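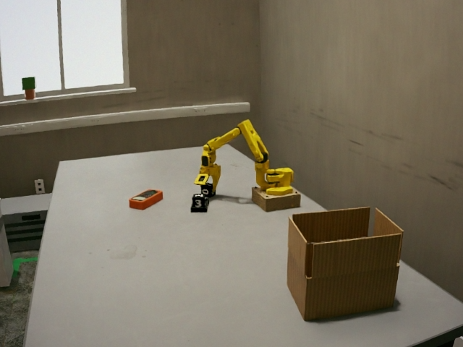
**Figure 4.1** Window light in a plain room with beige walls and a gray table.

# Chapter 4: Daylight in Working Rooms

Most people who are asked to judge a room will speak first of its size and second of its light. The two judgments are closely linked. A small room with good daylight is often remembered as larger than it is, and a large room lit from one weak source may seem cramped in its far corners. Designers have long made use of this, but the study of daylight as a separate part of interior planning is fairly young, and many of its terms are still used loosely.

This chapter treats daylight as a material that enters a room, strikes its surfaces, and is either passed along or lost. Chapter 3 dealt with the window itself: its height, its glass, and the direction it faces. The concern now is with what happens after the light has come indoors.

## The Case of the Mulligan Reading Room

When the town of Cleltthorpe moved its public records into the former Mulligan warehouse, the reading room was given the best windows in the building. Within a season the staff had begun to receive complaints. Visitors seated near the glass moved their chairs to avoid glare, while those at the inner tables asked for lamps in the middle of the day. The architect, Irena Kurek, was invited back to study the problem.

Her readings at noon in August showed 1,000 lux on the tables nearest the windows and 54 lux at the inner wall. Both figures were taken at table height, under the same clear sky. The windows had been sized correctly by the standards of Chapter 3. The inner wall, however, had been painted a deep brown to match the original beams, and the floor was covered in dark carpet. Very little of the light that reached the back of the room
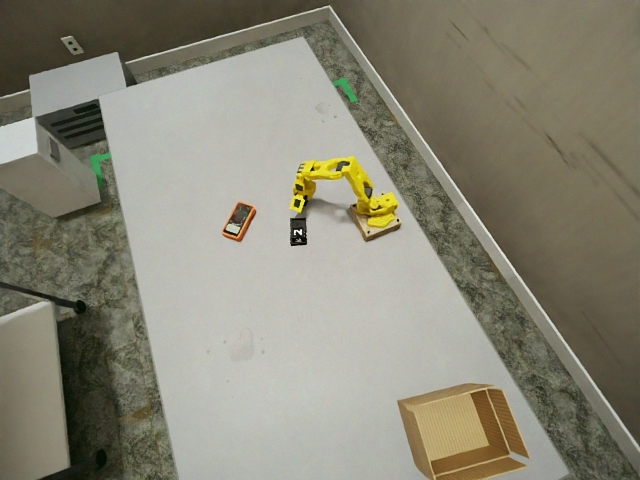 was being returned to it. Kurek recommended a pale matte paint for the wall and the ceiling, and the removal of the carpet from the inner aisle. No window was changed. The inner wall was measured again after the work was finished, at the same hour and under a similar sky, and the reading had risen to 334 lux.

The case is useful to students for two reasons. It shows how much of the light in a deep room arrives indirectly, after one or more reflections. It also shows that complaints of glare and complaints of darkness may have a common cause. The eye adjusts to the brightest area in view, and a dim corner looks dimmer when a bright window stands beside it.

## Objectives

After completing this chapter, the student should be able to:

- explain the difference between direct and reflected daylight;
- estimate the reflectance of common wall, floor, and ceiling finishes;
- take a set of readings at table height and record them on a room plan;

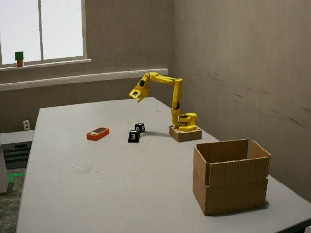 - suggest changes of finish that would improve an unevenly lit room.

## 4.1 Reflectance

The share of light that a surface sends back is called its **reflectance**. It is written as a number between zero and one, or as a percentage. Fresh white paint has a high reflectance. Dark carpet, unfinished brick, and black cloth have low ones. Color and reflectance are related but should not be confused - a strong yellow and a soft gray may return nearly equal amounts of light, although the eye reports them very differently.
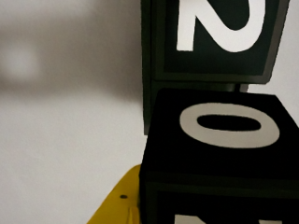 *Credit: Dorota Piątek / Vimis*

Finish matters as well. A matte surface scatters light in many directions and helps to even out a room. A glossy surface sends much of it onward at a single angle, where it may appear as a bright patch on a desk or a screen. For this reason the tables in the Rulel method, introduced in Section 4.2, list matte and glossy finishes separately even where the paint is the same color.

Students should begin by preparing a plan of a room they know well, marking each window and noting the finish of every large surface. The plan will be needed for the exercises in Sections 4.2 and 4.3.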